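Burkell shoe care notes — readme 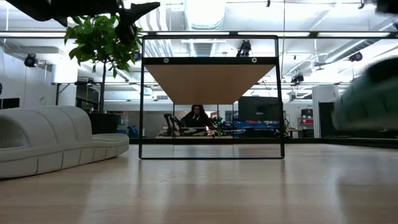 Plain text notes on cleaning and storing everyday shoes, typed up from the old Maderico shop cards. 3928 entries, one per line, 1388 of them with a drying time. Fields are material, stain, method, drying, remarks. Anything under "sandals" covers slides too, so a chunky off-white one with a ribbed footbed goes there and gets the pale sole entries as well. Grooved straps — see remarks, soft brush only.

Files
cards.txt — the lot
short.txt — the 13 stains people ask for most
Staniforth list not merged yet, hopefully March

Known problems
Suede and nubuck mixed up in places. Some cards say "warm" with no temperture, left as written. Grimitz polish names are old ones, shop has changed them twice.

Version 2. Corrections to Maëlle Arsenault, please give the line number becuase searching takes ages.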